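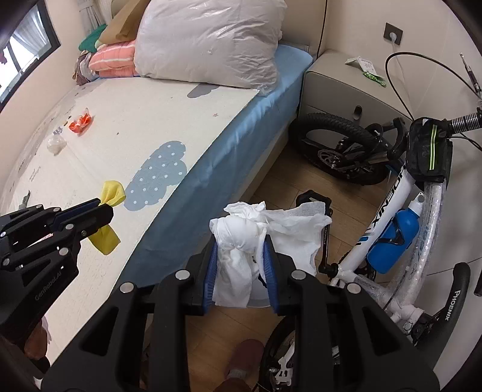 Is the fund still holding more cash than its policy allows?

It was at the end of last quarter and it isn't now. The cash share stood at 15 percent when we last reported and is down to 9 percent, inside the policy limit of 10 percent.

Narkell Reserve Fund
Progress report to the Starnley Foundation, period ending November

1. Where the money is

The foundation's grant was paid into the reserve in full at the start of the year and has been invested in stages. As of the end of the period, 61 percent of the fund is in short and medium government bonds, 30 percent is in the Riviere broad stock fund, and the remaining 9 percent is cash. The target mix in the policy is 60 percent bonds, 32 percent stocks and 8 percent cash, with room to drift on either side. All three are within their limits.

We bought bonds in two steps. The first purchase went through without trouble. The second was held up for nine days while Bornlow, our custodian, matched the account title to the one on the grant agreement. The agreement says "Narkell Reserve Fund" and the account had been opened as "Narkell Reserve." No interest was lost on the cash in that time, but we missed a slightly better price on the longer bonds. The title has been corrected on all three accounts.

The stock purchases are going more slowly. The policy lets us buy in equal monthly amounts, and we have kept to that. Prices rose over the summer and there was a case for waiting. There was also a case for buying the whole amount at once in the spring, when they were lower. We did neither and don't plan to change the schedule. One monthly purchase is left. 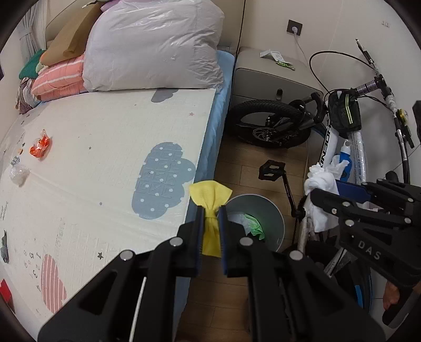
The last one will bring stocks up to target and take the cash share down a little further. After that, new money will come only from bond interest and from fund dividends, and both will be reinvested once a quarter unless they are needed for payments.

2. Payments out

The reserve made two planned payments to the operating account during the period. Both were covered by maturing bonds and nothing had to be sold early. A third payment, requested in the summer, was withdrawn when the operating account turned out to have enough on hand. We had already set the cash aside for it, and that was the main cause of the high cash share in the last report.

We have since changed how requests are handled. The operating side now sends a forecast at the start of each quarter, and we set aside cash only against the coming quarter's figures. The first forecast arrived late and was missing the insurance bill. The second was complete.

3. Fees

Bornlow charges a flat custody fee plus a fee for each trade. The flat part is unchanged. The trade fees were higher than we budgeted, mostly because the monthly stock purchases were billed as separate orders — we had assumed they would fall under the standing order rate. Bornlow has agreed to bill the final purchase at the lower rate. It has not agreed to refund the difference on the earlier ones, and we have asked again in writing. The amount is small, but we would like it settled before the year-end statement is prepared.

The Riviere fund's own charge is taken inside the fund and does not show up on our statements. We have added a line for it in the attached table so that the foundation can see the full cost.

4. Risk and limits

The policy asks us to report any single holding above its limit, any bond rated below the minimum, and any trade outside the approved list. There were none in this period.

The average time to maturity of the bonds is a little longer than it was in the last report. This comes from the second purchase and was expected. If rates go up, the value of these bonds on paper will fall by more than it would have before. We intend to hold them until they mature, so a paper loss would not affect planned payments. It would still show in the quarterly valuation, and the foundation should expect some movement in that number.

5. Work not finished

The written procedure for rebalancing is still in draft. It was due this period. The open point is whether to rebalance on fixed dates or only when a share moves past its limit. The draft currently says both, and the two parts conflict. A clean version will come with the next report.

Online access for the foundation's reviewer has been set up at Bornlow but not tested from the foundation's side. The login is view-only. Please let us know when it has been tried. The system is down for maintenance every Sunday.

6. Next period

We will make the last stock purchase, finish the rebalancing procedure, and close the fee question with Bornlow one way or the other. One bond matures early in the period and will cover the next payment to operations. We are not asking for any change to the grant terms. The second installment of the matching money, to be released when 100 percent of the first grant has been invested under the policy, will be requested after the last purchase settles.

Attached: holdings table, fee table, custodian statement.

Related reports
Starnley Foundation: notes for grant holders on reserve funds
Narkell Reserve Fund: previous progress report
Narkell Reserve Fund: investment policy
Payment forecast form for operations

Narkell Reserve Fund | Contact the fund office | All rights reserved | Back to top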